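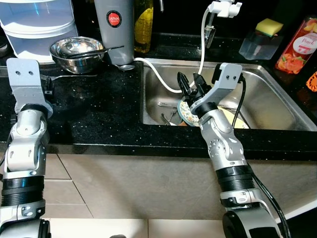

Khadija Younis objected, when an early draft of this section was passed round, that a plate is too easy a thing to grip and that any two fingers will hold one if they close hard enough. We took the point seriously and changed what we measured. Closing on a plate is indeed the easy part. The trouble starts when the rim meets the wall of the sink, or when a second plate is lying against the first and comes up with it.

4.2 Comparison of fingers on tableware

We compared two sets of fingers, which we call Pedano and Raria after the workshop names they were drawn up under. The Pedano fingers are stiff along their whole length and come to a narrow tip. The Raria fingers have the same outline but give slightly in the last part, so that the tip bends when it presses on a hard edge. Both sets fit the same bracket and can be swapped without taking the wrist apart. The controller, the closing speed and the force limit were left alone between sets.

Each trial began with the operator bringing the open gripper to a rim from above. A trial counted as good if the crockery was lifted clear of the sink and held until the operator gave the word to put it down. Lifts in which a second plate came up by accident were marked as failed, even if nothing was dropped. Where we meant to take several plates together, this was noted before the arm moved.

We ran 794 trials in all, of which 393 used the Pedano fingers and the rest the Raria fingers. Operators changed over every 30 trials, as tired hands on the controls had spoiled part of our pilot work in May. Anwara Gunawardena and Rory Drummond marked the trials separately and settled their differences afterwards.

The wrist camera was the main source for marking. From the head camera the rim is often hidden by the gripper itself, and it is hard to tell one plate from two. The wrist view shows the edges side by side, though it has its own faults - it is dark, and the finger covers the lower part of whatever is held.

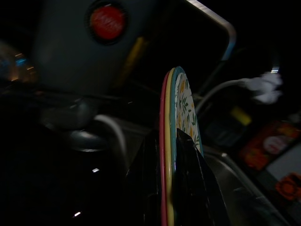
Figure 6. Wrist camera view of three plates on edge at the gripper finger, with coral-red, pale yellow and teal-blue rims.

Single plates gave little to choose between the two sets. With plates in a stack the stiff fingers were easier to place, and operators said they could push the tip into a narrow gap with more trust. The softer tips slid off the outer rim more often, mainly when the wrist was turned close to 90 degrees from its rest position. They did better against the sink wall, where the stiff tips tended to catch and stop the arm.

We did not try bowls or cups in this round. Titilayo Adebisi has since repeated part of the stack test on the Okonkwo arm with the same fingers, and those results are given in Section 4.3.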